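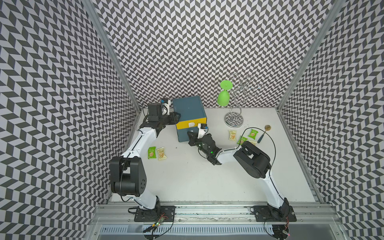 Two arms on the shared rail, patterned walls on three sides.

Payments and Billing > Gateways > Vurov payouts: batch file rejected after settlement currency change

ledgerhound
Posts: 259
Setup: self-hosted store, Cirnen cart 4.x, Vurov as the card gateway, payouts to suppliers through the Vurov batch endpoint. We changed the settlement currency from USD to EUR at the start of November. Card capture still works. Payout batches are now rejected at validation with "balance currency mismatch" on every line, including lines that are already in EUR.

Last good batch had 1117 lines. First bad batch had 1548. Same exporter, same column order, same encoding. I have compared the headers byte by byte and they are identical.

Is there a second currency setting somewhere that the dashboard does not show?

port8443
Yes. The settlement currency and the funding wallet currency are separate objects. Changing the first does not touch the second. Your payouts draw on the funding wallet, and that one is still USD. The dashboard shows only the settlement currency on the summary page. Go to Wallets, then Funding, then Details.

ledgerhound
Checked. Funding wallet says EUR. It was switched at the same time, according to the audit log.

tallow_k
Look at the batch size before you go further with currencies. There is a soft limit on lines per file, and above it Vurov splits the file on their side. The second part loses the header row and is read with the account default. I had this last year and the error text was the same.

port8443
That would explain the tail of the file. It would not explain line 1. He says every line fails.

tallow_k
Validation is all or nothing. If one part fails, the report marks the whole file. The per-line messages are copied from the first failure.

port8443
That is not how the report works on my account. I get mixed results in a single file regularly, accepted and rejected lines next to each other. Is yours on the old API version?

tallow_k
Old version, yes. Fair point, it may differ.

ledgerhound
I cut the file into small ones to test this. 38 lines per file, all EUR suppliers. Still rejected. So size is out, at least as the only cause.

nullroute_ben
Which field carries the currency? If you use the Cirnen exporter, it writes the currency twice: once in the batch header and once as part of the wallet reference, as a suffix. When you switched currency, Vurov created a new wallet with a new reference and kept the old one open with a zero balance. The exporter caches the reference when the plugin is activated. It does not read it again.

To check: open any rejected file and look at the wallet_ref column. Compare it with the reference under Funding > Details. If the last four characters differ, that is the problem.

ledgerhound
They differ. The file has the old reference.

nullroute_ben
Deactivate the plugin, clear the cached settings, activate it again. Export a single line and submit it to the sandbox first. Do not resubmit the November files as they are. Export them again so that each one gets a new batch ID, and cancel the old IDs - they count as pending until they expire.

godwit
I would not deactivate a payment plugin on a live store. Orders in the "authorized, not captured" state lose their gateway token in Cirnen when the plugin goes down. You would have to capture them by hand in the Vurov dashboard. Edit the reference directly in the settings table. One row.

nullroute_ben
They do not lose the token in 4.x. That was fixed. The token has been stored with the order since 4.0.

godwit
It was fixed for cards. It was not fixed for stored bank mandates. Editing one row is less risk than depending on that.

nullroute_ben
Editing the table skips the signature refresh, and the next webhook will fail verification. Pick your risk. If there are no mandates on the store, deactivate.

ledgerhound
No mandates, cards only. Did the deactivate and reactivate at 6 a.m. with the store in maintenance mode. Single line went through in the sandbox, then in production. Webhooks verify. Exporting the rest now.

mrs_decimal
Related question, same migration. We use Alar for reconciliation, with the Godinho connector between it and Vurov. After our currency change the payout fees show up as unmatched entries, around 3 percent of the total. Principal amounts match. Does the fee stay in the old currency?

port8443
The fee is charged in the currency of the contract, and your contract is probably still USD. Godinho converts at the posting date and Vurov at the value date, so the amounts differ slightly. Set the connector to value date.

mrs_decimal
There is no such option in my version. Only "posting" and "import".

port8443
Then you need the newer connector, or a tolerance rule in Alar for the fee account. I would do the upgrade. A tolerance rule also hides real errors.

tallow_k
Disagree on that. A tolerance limited to the fee account is standard practice, and the connector upgrade resets the column mapping. Export the mapping first if you do it.

ledgerhound
Update on mine: all batches accepted, old IDs canceled. I have asked Vurov support to show the wallet reference in the error message. No reply to that part of the ticket yet.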